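Coleta de demonstrações com garra manual

Na robótica, a coleta de demonstrações com garra manual é o registro de tarefas executadas por uma pessoa com uma pinça portátil, destinado ao treino de políticas de manipulação. Dispensa o braço robótico – o operador conduz a ferramenta, e a câmera acoplada grava o ponto de vista da pinça.

No conjunto Gatwood, organizado por Albertina Teixeira, as tarefas domésticas incluem a arrumação de talheres e pauzinhos sobre a mesa. O conjunto soma 1375 episódios, gravados a partir de junho.
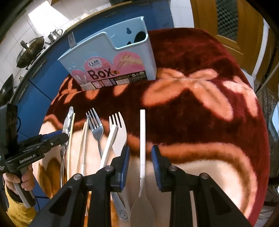 Variação e triagem

Objetos finos são difíceis de segurar sobre tecido macio, e por isso o protocolo prevê metal, madeira e plástico na mesma sessão. Cada sessão tem 50 episódios. São descartados os que apresentam perda de rastreamento – critério proposto por Elīna Lūse.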